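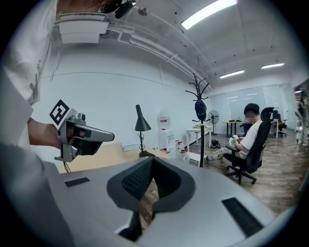
Fandlow Operations - Workplace Automation Team

10/12/2019

Staff on the second floor have started a new kind of shift this month. Instead of packing orders by hand, 10 people from the Jorkham line now spend part of the day working with hand-held grippers, going through everyday tasks that the company wants its machines to take over later.

The grippers are gray, with a square black-and-white marker and a small camera on top. Recordings go to Skenico, the firm handling the software side, and the total stood at 3,274 at the end of last week.

Zyanya Maldonado, who moved over from packing in May, said the work is easier on her back but harder on her wrists. "You slow down a lot at first - you want to use your fingers," she said. Sessions are now limited to 20 minutes, with a break after each one.

Pay stays the same for everyone on the new shift. The company has not said how many packing jobs will remain once the machines are in place, and staff have asked for an answer in writing. Managers say two new posts will open for people who want to train as machine operators, and current packers can apply first.

Questions about shift changes should go to your line lead. The sign-up sheet for the next group is at the front desk.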